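Sicherheits-Check Greifarm, Robotik-AG, Stand 5.9.26
Meine Liste zum Abhaken, mit Kommentaren für alle, die den Aufbau nach mir übernehmen
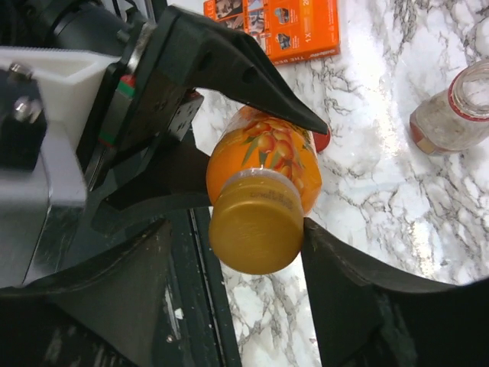 Unsere AG baut gerade am Sortierprojekt für den Vorkberg-Cup, und bevor der Arm sich auch nur einen Zentimeter bewegt, gehe ich diese Liste durch. Klingt streng, dauert aber keine elf Minuten, wenn man den Aufbau kennt (beim ersten Mal länger, macht nichts!). Die meisten Kommentare sind beim Greifen von runden Sachen entstanden, also Flaschen und Gläsern. Die orange Flasche mit den Beeren auf dem Etikett ist unser Prüfling für den Dreipunktgriff: Deckel nach unten, alle drei Finger am Teil, erst dann wird überhaupt über Heben geredet. Wer andere Prüflinge nimmt, bitte ins AG-Heft eintragen, sonst vergleichen wir beim nächsten Treffen wieder Äpfel mit Birnen.

VOR DEM EINSCHALTEN

1. Not-Aus in Griffweite, Kabel nicht unterm Stuhlbein
OK. Bitte wirklich einmal hingreifen, nur gucken zählt nicht.

2. Schrauben am Handgelenk und an der Greiferhalterung fest
OK. Zwei nachgezogen, von Hand, mit dem kurzen Schlüssel. Den langen habe ich weggeräumt, mit dem haben wir im November einen Halter gesprengt, das Knacken höre ich heute noch.

3. Gedruckte Teile auf Risse prüfen
OK, aber beobachten. Mit der Taschenlampe schräg draufleuchten, dann sieht man Haarrisse viel besser. Ersatzfinger liegen in der Retmont-Kiste, zweites Fach.

4. Finger und Schiene sauber
Mangel, leicht. Da sammelt sich ständig Staub, auf den großen Fingern genauso wie weiter unten im Schlitz. Pinsel nehmen, bitte keine Druckluft, sonst haben wir alles in der Mechanik. Ich mache das jetzt vor jedem Lauf.

5. Kamera sitzt, Stecker eingerastet
OK. Wenn das Bild ruckelt, zuerst den Stecker anschauen und nicht gleich die Software neu installieren (ja, das war ich).

ARBEITSFLÄCHE

6. Nur das auf der Platte, was zum Lauf gehört
Teilweise. Kartons und liegende Gläser dürfen als Hindernisse mitspielen, müssen aber im Laufzettel stehen. Trinkbecher, Handys und Schlüssel kommen auf die Fensterbank!

7. Glas nur ohne Sprung und nur mit Schutzbrille
OK. Liegende Gläser rollen gern, also vorher sanft antippen und schauen, was passiert.

8. Abstand 27 cm zwischen Arm und allem, was Finger hat
OK. Das Maß stammt aus unserem eigenen Aushang, das Klebeband am Boden muss mal erneuert werden.

BEIM LAUF

9. Tempo auf Stufe eins, Greifkraft auf 200
OK. Die 200 ist der Wert in unserem Hrubý-Programm, bitte nicht auf andere Greifer übertragen. Bei höheren Werten hat es mir schon ein Etikett verschoben.

10. Eine Person am Rechner, eine am Not-Aus, sonst steht keiner im Bereich
OK. Wer am Not-Aus sitzt, filmt nicht nebenbei!

11. Laufnummer notiert
OK, dieser ist Lauf 361. Das Programm speichert ihn im Ordner Kasville.

OFFEN

Klebeband besorgen, neuen Pinsel besorgen, Punkt 3 beim nächsten Mal zu zweit anschauen. Den ausgefüllten Zettel bitte in die graue Mappe neben dem Rechner legen.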